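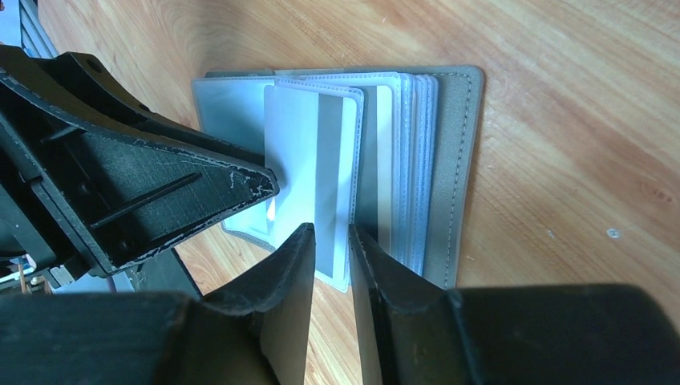
Fig. 1. Tarjetero abierto con fundas de plástico.

Unidad 3. Envases y fundas de polímero: identificación

3.1. El término «plástico» designa familias con propiedades distintas. En esta unidad se consideran el polipropileno (PP), el poliestireno (PS) y el policloruro de vinilo (PVC).

3.2. El PVC flexible contiene plastificantes que migran con el tiempo. No debe emplearse en contacto prolongado con impresos. El PP no los requiere y admite acabado transparente o mate.

3.3. Densidad. El PP flota en agua; el PS compacto y el PVC se hunden. El ensayo no es válido para espumas.

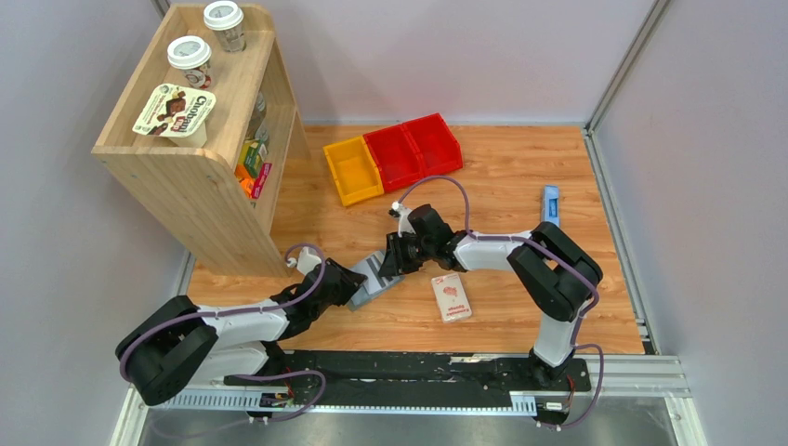

Fig. 2. Vasos desechables con tapa y otros envases sobre un mueble de madera.

3.4. En los vasos de papel, la barrera interior suele ser de polietileno. La tapa se clasifica por separado, según el código grabado.

Práctica: ensayar las muestras de la serie Etilex y anotar el resultado en la ficha 46. Se entrega a Nuanchan Thaweesak, laboratorio Belhaj.

Lectura: Perov, cap. 2, hasta la pág. 157.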